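Why Does Toast Turn Brown?

Have you ever stood by the toaster, waiting and waiting for your slice to pop up? (I certainly have!) Inside each slot there are thin wires that glow orange and get very, very hot, more than 300 degrees, so please keep your fingers and forks well away.
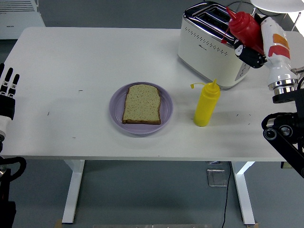 A slice of bread on a lavender plate, with a two-slot toaster at the back of the table.

All that heat dries the outside of the bread, and then the sugars and proteins in it join up and make new brown colors and that lovely toasty smell. Scientists call this the Maillard reaction – say "my-YAR"!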